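The Box Before the Ribbon

By Lilla Vida
2018-11-18

In my family we kept every box. Shoes, sweets, buttons, all were stored under the bed of my grandmother, and before each holiday we pulled them out and argued which one was good enough for a present. So when Phúc Vi invited me to see how she prepares the winter gifts for her small shop, Girnine, I went mostly for the boxes.

She sells plain wooden cubes. A child can build with them, an adult can put them on a shelf and turn them when the telephone is boring. Last December she sent out 1,651 of them, and she remembers it as a month without dinners.
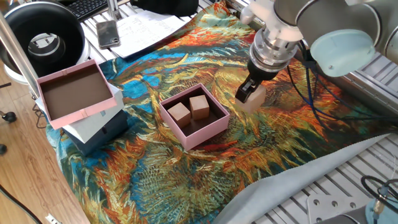
Three is enough

Her rule is three cubes for one box. With two, she says, the gift looks unfinished, and with four the lid is not happy. She tried bigger sets in the first year and got back 43 of them with broken corners, so now she stays with the small one.

The boxes are pink outside and dark brown inside. I asked why brown, and Phúc Vi answered that pale wood needs something dark to lie on, like bread on an old table. I find this correct. A white box would make the same cubes look cheap.
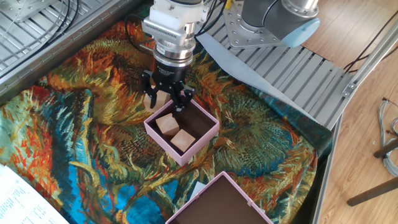

She does not like the cubes to stand in a straight line. They may lean a little, they may touch. I wanted to make them even, this is my character, and she asked me kindly to leave them. When the person opens the lid, she explained, it should seem that the cubes were put there by a friend and not by a ruler.

About the cloth we talked longer than about the wood. It is printed with sunflowers in the manner of Van Gogh, all orange and turquoise, and she bought it at the Callton market for a table which she later sold. Now it protects the cubes from scratches.

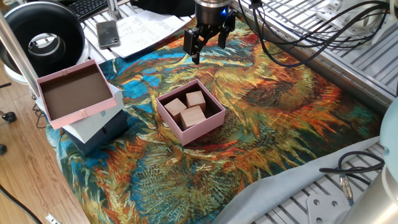

I would choose something calmer for working, perhaps grey linen, but Phúc Vi finds grey linen sad in winter. For the customers she keeps also a few boxes in white and in dark blue. The pink goes first every year, and she has already ordered more than 55 for the coming weeks.

The ribbon is tied last, with a simple knot and short ends. I took one box home. It will go under the bed when it is empty.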